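The Night the Left Hand Wouldn't Let Go
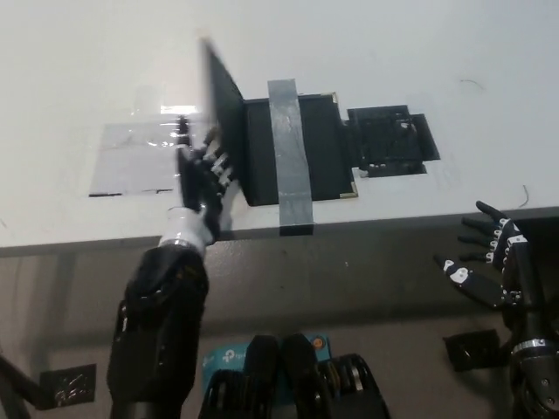
Vinzenz Marti still grins when he tells it. Run 188 at the Hollenstein lab, a plain panel-pushing drill, and the robot's left hand closed and stayed closed. The software swore the fingers were open! Both screens said so, green across the board, while the motors kept right on squeezing.

Nadja Holzer hit the stop button after four seconds. Two finger joints needed replacing, and the hunt for the cause ran deep into December (a wonderful hunt, if you love this stuff as much as I do). The culprit was a position sensor that froze at its last good reading and went on reporting it, cheerfully, forever.

"It was lying to us very politely," Holzer says.

Now the controller checks each reading against motor current, and a mismatch cuts power to the hand. Marti has already tried to fool it two different ways. He's working on a third.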